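The case against the matching set

Every September the kitchen shops put their mixing bowls in the window, nested like Russian dolls, and every September somebody tells me I should replace mine. I have been resisting. A bowl is a curved bit of metal. It has no settings. How much better can a new one be?

Quite a lot better, according to the people who sell them. The Skornard catalogue talks about "balanced wall geometry". Pledix, which charges more, promises a finish that "invites the hand". I read both at the kitchen table and felt no invitation of any kind.

So I rang Joar Kristiansen, who ran the pastry section at a hotel for 12 years and now teaches baking on Wednesday nights. I expected him to defend good equipment. He asked how big my biggest bowl was, and when I told him, he laughed.

"Then you need a bigger one," he said. "Don't ask me about the colour of the box."

Size is his whole argument, more or less. Most home cooks mix in something too small, flour goes over the side, and they blame the recipe. He would sooner see one large stainless steel bowl in a cupboard than a nest of five where three never come out.

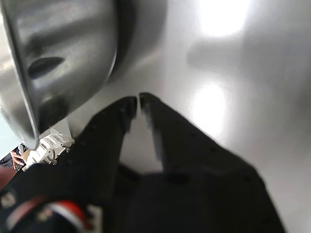
He is also keen on a rolled rim, and here I started to come around a little. A raw edge is unpleasant to grip with buttery fingers, and a rolled one gives you something to hold when you tip batter into a tin. He warned me to check where the roll closes underneath. If there's a gap, it will collect old dough, and you'll be at it with a toothpick.

The finish is where the money goes and where my doubts stay put. A mirror polish looks marvellous under shop lighting. At home it shows every fingerprint and every streak from the tea towel. Brushed steel is more forgiving, though even the brushed ones get shiny enough to grey over if you dry them carelessly. Neither will do a thing for your meringue.

I did try a Hosum bowl, lent by a neighbour, against the dented one I bought at a church sale for $4. I made the same bread dough in each. The Hosum sat more steadily on the bench, I'll give it that. Both loaves were eaten by the next afternoon without comment.

Sandberg will sell you a set with lids for $60, and the lids are the one extra I'd consider paying for. I go through a shameful amount of plastic wrap. But a dinner plate sits on top of my old bowl well enough, and I already own the plate.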